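## Prilo planner FAQ

**Which scene does the planner load by default?**
The kitchen counter. Set `scene` in the config file to change it.

**Why does a plan stop after 200 steps?**
That is the default limit. Raise it to 300 for two-arm tasks.

**Can I plan for one arm only?**
Yes. Pass `--arm left` or `--arm right`. The other arm holds its pose.

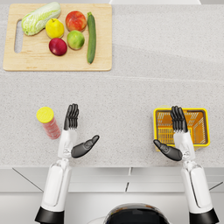 Issue 4

**The right hand starts over the yellow basket. Does the planner treat that as a collision?**
Only if the meshes touch. Overlap in the camera view is ignored.

**Who do I ask about grasp settings?**
Solomiia Yurchenko.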